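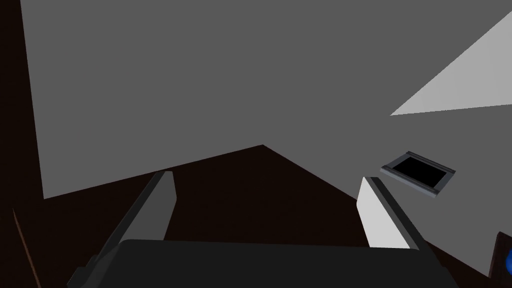

Clellora en simulation : la pince ouverte, doigts vers le haut.

Atelier partagé de Roncombe
Projet Clellora – rapport d'avancement, août
À l'attention de Dirk Boersma, fonds Nuvell
Rédigé par Pallavi Vishwakarma

Où nous en sommes

Le mois a été très bon ! Au précédent rapport, Clellora n'était encore qu'un torse posé sur l'établi du fond, avec un bras câblé et l'autre en pièces dans des bacs. Les deux bras sont maintenant montés, les articulations répondent à la commande et le modèle numérique correspond enfin à ce que nous avons construit. Seul le poignet gauche garde un écart, j'y reviens plus bas.

Rappel de l'objectif, pour ceux qui reçoivent ce rapport pour la première fois : un robot domestique à deux bras, réalisable dans un atelier comme le nôtre, capable de se débrouiller avec les portes d'un logement ordinaire. Nous travaillons d'abord en simulation, dans une maison virtuelle avec un couloir et une chambre, puis nous reportons les réglages sur la machine. La porte d'essai réelle est montée sur son cadre à côté de la perceuse à colonne. Elle grince, et nous avons décidé de la laisser grincer.

Pinces

Seul-gi Nam a repris entièrement le dessin des doigts. La première version avait des faces trop courtes et la poignée glissait vers la pointe dès que le poignet commençait à tourner. Les nouveaux doigts sont plus longs et leur face intérieure est plane. Nous en avons tiré deux jeux à l'imprimante de l'atelier, le second avec un remplissage plus dense, et c'est celui-là que nous gardons. L'ouverture et la fermeture sont devenues vraiment agréables à regarder, sans à-coup au départ.
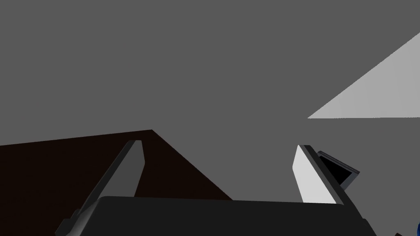
Les deux doigts écartés, sans objet entre eux (rendu du simulateur).

Le recalage de la vue proche de la pince nous a pris plus de temps que prévu. De si près, les murs et le plafond virtuels se réduisent à de grands aplats gris, et l'algorithme de suivi n'a presque rien à quoi s'accrocher. Dong-geon Do a fini par proposer de suivre plutôt les bords des doigts eux-mêmes. L'idée paraissait trop simple, elle a été codée en une soirée et elle tient depuis. Nous garderons cette méthode pour le montage réel.

Le passage de porte

C'est la partie qui nous enthousiasme le plus. Le scénario place Clellora devant la porte de la chambre : le bras droit va chercher la poignée, les doigts se referment sur le levier, puis la base recule en tirant. Le bras gauche reste levé à l'écart pour ne rien accrocher.

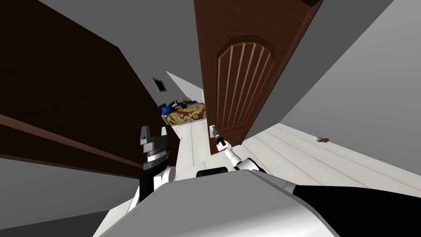 L'approche du levier se fait désormais en deux temps. La pince vise d'abord un point situé légèrement en retrait, s'aligne, puis avance tout droit. Auparavant, nous faisions tout dans un même mouvement et les doigts cognaient régulièrement la plaque. Depuis le changement, nous avons lancé des séries allant jusqu'à 200 essais par nuit, avec des positions de départ tirées au hasard, et Dong-hyun Um dépouille les journaux le matin avec son café. Les échecs restants viennent surtout des départs très décalés vers la gauche, quand le coude arrive en butée avant que la pince soit en face du levier.

Nous avons aussi appris à nous méfier de l'inclinaison du torse. Quand il penche, l'estimation de la position de la porte dérive doucement et rien ne le signale dans les journaux. Une correction tirée de la centrale inertielle est en place dans le simulateur. Sur la machine, il faudra d'abord refixer la centrale, dont le support en impression 3D a pris du jeu.

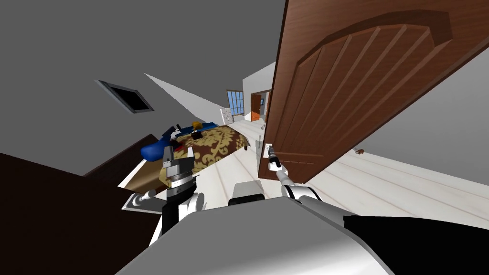 Côté traction, la porte virtuelle est pour l'instant plus légère que la nôtre. Seul-gi a mesuré la vraie au peson, dimanche, en plusieurs points de l'arc, et ces valeurs seront entrées dans le modèle avant la prochaine campagne. Je m'attends à ce que le taux de réussite baisse un peu au début. Tant mieux – nous préférons le voir baisser à l'écran que casser un doigt sur l'établi.

Ce qui coince encore

Le poignet gauche chauffe après une longue séance. Le moteur est bien dimensionné, nous soupçonnons le réducteur, remonté un peu serré. Il sera ouvert et regraissé. La commande passée chez Heo pour les roulements de rechange a été confirmée, sans date de livraison ferme.

Il y a aussi le câble qui passe par l'épaule droite. Il frotte en fin de course. Dong-geon a posé une gaine provisoire et dessine un passage propre dans la coque.

Heures et budget

Nous avons consacré 135 heures à Clellora sur la période, simulation et mécanique confondues. Les dépenses s'élèvent à 600 euros : roulements, filament, visserie et un variateur de remplacement. Les factures sont jointes à l'envoi. Aucune rallonge n'est demandée.

Prochaines étapes

Entrer les mesures de la vraie porte dans le modèle et relancer les séries de nuit.
Démonter le poignet gauche.
Refixer la centrale inertielle, puis faire un premier essai de saisie du levier sur la machine, moteurs bridés.

Si l'essai bridé se passe bien, nous aimerions vous inviter à Roncombe pour la première ouverture complète. Huit places assises, un peu de sciure, et la porte qui grince en prime !

Pallavi Vishwakarma
pour l'équipe Clellora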